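Home | Projects | Reports | Archive | Contact
July - by Chutima Rojanasak

Who Folds Now? Two Arms and a Linen Room

My placement was at Zunden, a small linen service in Fuldale, where the folding used to be done by people who could talk about their weekend at the same time. Now a pair of robot arms practices on gray cloth at a white table, and the people talk about the arms.
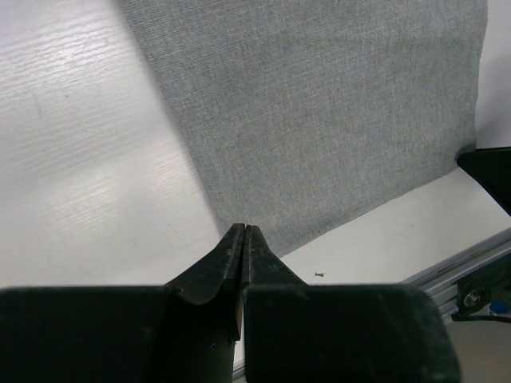
Gripper fingers close to the edge of the test cloth.

I interviewed eight staff members. My supervisor, Ms. Lévesque, had warned me to expect fear of layoffs. I heard some of that, but mostly I heard about posture. Two folders now spend part of their shift laying cloths out for the arms, and both said their shoulders felt better and their patience felt worse.

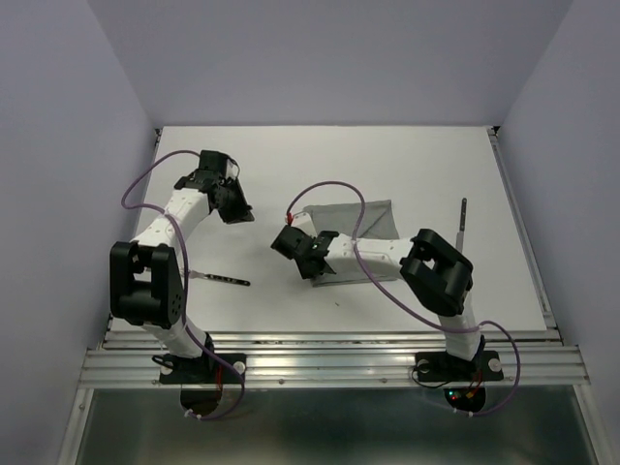

The job titles have not caught up. One woman is still listed as a folder, though her morning goes to writing down which attempts failed and why. She got three hours of training for this and no raise - a point she asked me to include twice. The branch in Silley has no arms yet and, according to her, much better gossip.

I had planned to compare folding speeds, but management would not share the numbers. My next draft will look at pay grades instead.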